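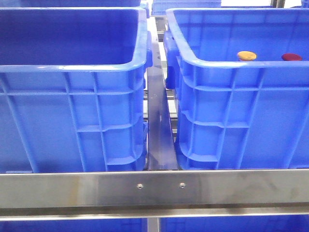
Reusable crate

January 12, 2021
By Noelia Figueroa

A reusable crate is an open or lidded box made to carry goods many times between a producer, a store and a shop. Crates of this kind are used for fruit, bread, fish, laundry, books and machine parts. In everyday English the words crate, bin, tub and tote are often mixed, and the difference between them depends on the trade and on the region.

History

Before plastic became cheap, most farm goods travelled in boxes of thin wood or in baskets of willow. In the valley of Flevine, the growers kept wooden boxes until the packing house at Mulcombe began to lend plastic ones. The first lot had 1000 pieces, all with the mark of the packing house on the short side. A grower paid a small deposit for each crate and received it back when the crate was returned. After the first December count, 197 crates were missing, and the deposit was raised.

Construction

Most plastic crates are moulded in one piece. The walls are thin, and ribs on the outer side give them strength without much weight. A thick rim keeps the mouth of the crate in shape and is easier for the hands. Crates with sloping walls can be put one inside another when they are empty, but they need a lid or a turned position for stacking when full. Crates with straight walls stack well and take the same space full or empty.

Use in sorting

Crates also serve for sorting, where single items are taken from one and put into another.

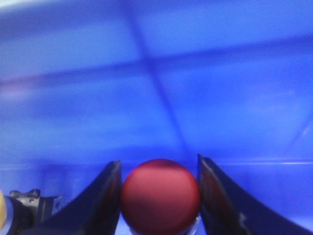

A red ball held at its two sides.

Sorting by hand is tiring when the crate is deep, and for this reason some packing houses do not fill above a line or use a tilted stand. At Mulcombe the stand has 3 positions.

Washing and marking

Crates for food are washed after each trip, first with cold water and then with hot. Old labels are a common difficulty. Paper comes off in the wash, but the glue often stays and collects dust.

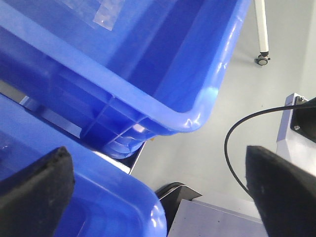

Radoslava Beneš disagrees with the usual advice to scrape the glue with a blade, and writes that the scratches hold more dirt than the glue did; in her opinion warm oil and a cloth are enough.

Colour is used for marking in many pools, but there is no common rule. The same blue can mean fish in one market and bread in another.

Related articles
Deposit system
Fruit basket
Mulcombe packing house
Pallet
Willow weaving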